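The **Torkuser Kitchen Course** is a one-semester student project in two-armed robot manipulation, taught at the Lammers technical college in Zemska. Students program a pair of robot arms to carry out household tasks at a kitchen counter. The course was set up by Gunther Grube, an instructor in control engineering, and begins each February.

## Format

Enrollment is limited to 14 students, who work in pairs. Each pair is assigned one task family, such as handling cookware, sorting utensils or folding cloths, and keeps it for the whole semester. Early sessions cover joint limits, gripper force and camera calibration. Later sessions are given over to teleoperation – a student guides both arms by hand controls while the motions are logged – and to training a control policy on the logs.

The cookware task calls for the two grippers to hold different objects at the same time. A typical setup has the left gripper closed on the handle of a frying pan and the right gripper holding a fork upright, with bowls, bottles and crumpled white cloths left on the counter. Clutter is not cleared before a run, as the rules require the policy to work among objects it does not need.

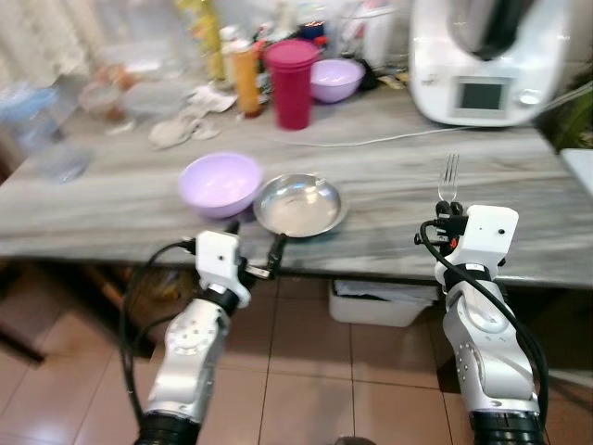
## Grading

Each pair submits its logs, its code and a written report. The minimum is 192 logged runs per task. Runs that end in a dropped object are kept in the set and labeled as failures. The final test is held on a counter layout the students have not used before.

## Cimier archive

Logs from past semesters are stored in an archive named Cimier. The cookware section holds 438 runs, of which 391 are labeled as complete. Access is open to enrolled students; former students may apply in writing.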